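Stringing by the Harbor

The stringing machine at Wunderlich stands in the front window, where people waiting for the Flutport ferry can watch it being used. Arne Petersen put it there when he took over the shop, and he has strung rackets in view of the street ever since. On a busy day in September, when the club championships are on, he may start before breakfast and finish after the last boat has gone.

Most of his customers play at the Jurnoden courts up the hill. They play twice a week or so, they own one racket each, and they bring it in when a string breaks. Petersen would like them to come sooner.

"A string is dead long before it snaps," he says. "People get used to it. They think their forehand has gone off, and they book a lesson."

The old rule for recreational players is to restring as many times a year as you play in a week. Petersen thinks it is a decent starting point for nylon strings and too generous for polyester, which is stiffer and loses tension quickly. A polyester string can look perfect after two months and have very little life left in it. He keeps a notebook with every job in it, and he writes the date and tension on a small sticker inside the throat of the racket. The notebook for the current year has reached job number 1491.

Marilou Tan is one of the people who took the advice. She teaches the junior groups at Jurnoden and used to string everything at the top of the recommended range. Two winters ago her elbow started to hurt, first after play and then while lifting a kettle. Her doctor told her to rest. Petersen told her to drop her tension and cut out the polyester.

She did all of it, and she can't say which part helped. She now plays a soft multifilament strung eight pounds lower than before. The ball flies more, and it took her most of a summer to bring her groundstrokes back inside the baseline.

"I hated it for six weeks," she says. "Then I went back to my old racket for one set and I hated that more."

Lower tension gives more depth and a softer feel, and higher tension gives a firmer response that some players find easier to control. That much is widely agreed. The rest is argued over in the shop, usually by Tan and Finn Wegener, a left-hander who breaks strings faster than anyone else in the club. Wegener uses a hybrid, with polyester in the mains and nylon in the crosses. He has brought in 8 rackets since spring, and he pays for the work by helping to carry deliveries up from the dock.

Dorota Szczepańska came to the subject from the other side. She ran the Plemard indoor center for eleven years and saw what people were renting. The center had 192 rackets on its shelves when she arrived, most of them with the factory strings still in. Beginners picked one up, found that every hit jarred the arm, and decided tennis was hard work. She had the whole lot restrung over one winter with a plain nylon at a middling tension. It was the least exciting thing she spent money on there, she says, and the one she would do first if she had to start again.

Grips were next. A worn grip makes the hand squeeze harder, and a hand that squeezes for an hour gets tired and sore. Szczepańska had the rental grips wiped down after each session and the overgrips changed on a schedule.

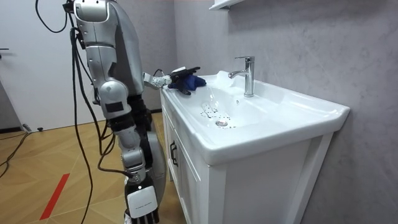 She still tells players to do the same at home. A damp cloth is enough for the frame and the handle, with no soap on the strings. The racket should dry in the open before it goes back in the bag. Bags left in a car do the most damage of all, in summer and in winter, as heat and cold both work on the tension. She has seen new strings ruined by one weekend in a trunk.

Choosing a string is harder than looking after one. Petersen stocks a short range on purpose and asks three questions before he reaches for a reel: how often you play, how often you break strings, and whether anything hurts. If nothing hurts and nothing breaks, he goes with nylon in the middle of the range printed on the frame. He tells people to play with it for a month and come back with a complaint. From the complaint he can work out the next job, two pounds up or two pounds down.

He is less patient with players who ask for whatever a touring pro uses. Those players change rackets during a match and have them restrung overnight. A club player who copies the setup gets the stiffness and keeps it until Christmas.

Ostap Lysenko is learning the trade at the second machine, in the back. He was slow to begin with and has got his time down to under forty minutes. His first job for a paying customer was Wegener's, and it lasted four days, a fair run by Wegener's standards. Petersen checked the knots himself before it went out, and has since stopped checking.

Last updated: 1 November 2023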